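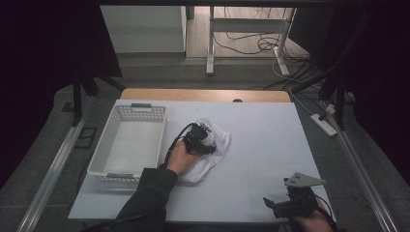 Talk notes, version of 12/10/19
Working title: What are we really buying when we buy demonstrations?
Slot is short. Skip the part marked "if time" if the previous speaker runs over.

Opening

Thanks, and straight in. I was asked to talk about how well hand-held grippers work for gathering examples. I'm going to talk about how well we know that they work, and my answer will be less cheerful than the title in the program. Change the title next time.

Say early that I use these things every week and I'm not here to sell or bury them. Kenach is our own collection project. Everything I complain about, we did ourselves.

The pitch, as I first heard it

A person holds a gripper in each hand and does a chore. Cloth goes in a basket, say. The motion gets recorded, you do that over and over, you train on the lot, and a robot with the same fingers does the chore later. No robot needed on the day. Cheap, quick, anyone can do it.

I believed most of that. I still believe "no robot needed on the day". The rest I'd like to pick at.

(Pause here. Ask who in the room has done a full session of this with their own hands. Last time it was very few, and they were the ones nodding later on.)

Anyone can do it

Anyone can pick up a cloth. Picking up a cloth with two small mechanical fingers on the end of a handle is a different job, and people are bad at it to begin with. They push down too hard. They pinch too much fabric, or one layer when they meant two. Then they get good at it, and the way they get good is the part that bothers me.

They learn the gripper. By the end of a session an operator has found the one approach that works for them and does it every time. Lovely smooth recordings. Hardly any variety in them.

So you have early examples that are varied and clumsy, and late ones that are neat and all alike. Which ones do you want? We threw out the early ones for months because they looked bad. I now think that was a mistake, but I can't prove it, and I want to be plain about that.

The number everyone asks for

We gathered 900 demonstrations of the cloth and basket task in the first round. That figure goes on a slide and people write it down. Please don't.

Here is what's behind it. Nine operators. One table. One basket. The cloths were crumpled by hand before each go, by the same person who was about to pick them up. Try crumpling a cloth without thinking about where you'll grab it. I can't do it. I always leave myself a nice ridge.

When we went back and sorted the recordings by where the first grasp landed, we got 13 groups, and a couple of those held most of the data. I'd call that a lot closer to 13 examples than to 900. Someone will object that small differences inside a group still teach the model something. Fair. How much? I've asked, and I get a shrug or a graph from a different task.

Success rate

The trained policy got the cloth into the basket on 81 per cent of tries. I was pleased for about a day. Then I asked who had laid out the cloth for the tests, and it was one of the operators, crumpling it the way they always had.

We ran it again with someone from down the hall who had never seen the project. I'm not giving a figure for that run because we did too few tries to deserve one. It was worse. It was clearly worse to anybody watching.

If you take one thing away: ask who sets up the test.

Cables

This gets a laugh, and I mean it seriously. Our grippers are wired. A cable changes how a person moves. They keep a wrist turned so the cable hangs clear, they won't cross one hand over the other, they go the long way around a thing. All of that goes into the recording as if it were skill.

The robot has no reason to avoid a loop of cable near the wrist, but it has been taught to. I've watched it swing wide around nothing at all. You can clean up a lot of things after the fact, but I don't know how you clean up a habit that's in every single example.

Wireless would fix some of it. It would also give us batteries and dropouts. I'd still take the swap, and it's on the list for November.

The two-hand problem

People use their hands for different things. One holds, the other works. With fabric, the holding hand is doing a great deal – a bit of tension, a bit of steadying – and most of it is force. We record where the gripper is and how far it's open. We don't record how hard it's pushing on the table.

So in the data a gripper pressed firmly on a cloth looks almost the same as one resting on it lightly. The operator knows the difference. The recording doesn't. Then we wonder why the robot drags the cloth around, or leans on the table like it wants to go through it.

I'd be slow to believe any cloth result, ours included, that doesn't say how it dealt with this.

If time: the comparison with Lurkanell

Lurkanell was our older setup, where the operator drove the robot arms from a distance. Slower in every way. Operators hated it. People always ask whether the hand-held data is better, and I don't have a clean answer. The tasks were different, the rooms were different and so was the training. Anyone who shows you a tidy bar chart of the two should be asked about all that.

What I will say is that the older recordings had more failures left in them, with the recoveries that followed. With hand-held grippers a person hardly ever fails for long. They fix it without noticing, in a wriggle that our processing then smooths away.

What we changed

Keep this bit brisk.

Someone other than the operator sets the cloth. They leave it as it falls.
The basket moves between goes, and sometimes it's turned around.
Operators swap after nearly 9 minutes, before they get too polished. The limit is a guess.
We keep the ugly ones and tag them.
The test set-ups are chosen before any training starts, and written down.

Collection is slower now. The total on the slide grows slower too, and I've had to explain that to people upstairs more than once. I don't yet know if the policy is better. Ask me after the next round.

Questions likely to come up

Does more data fix it? Maybe. More of the same data, I doubt it very much.

Would I share the set? Yes, with the tags, once the notes on who set up what are complete. They aren't complete for the first round and never will be.

Is it cheaper than driving the robot? Per recording, yes. Per useful recording, I don't know, and I'd like to hear from anyone who does. Leave the contact slide up while people pack their bags.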